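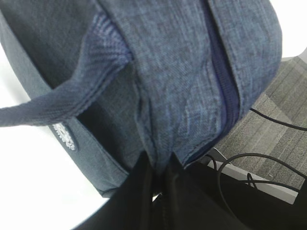
05/07/2019

Heathered bag, blue-gray, from the Stekthorpe lot. Flap over the zipper keeps folding back on itself, so check it before closing. Strap edges look a bit frayed along the double stitching; trim, don't pull. White patch on the slate side panel is fine, leave it alone. Dalibor wants a load test at 14 lb, 200 lifts, strap only. Seam at the top of the strap goes on the sheet first. Pak-hei has the spare thread from April.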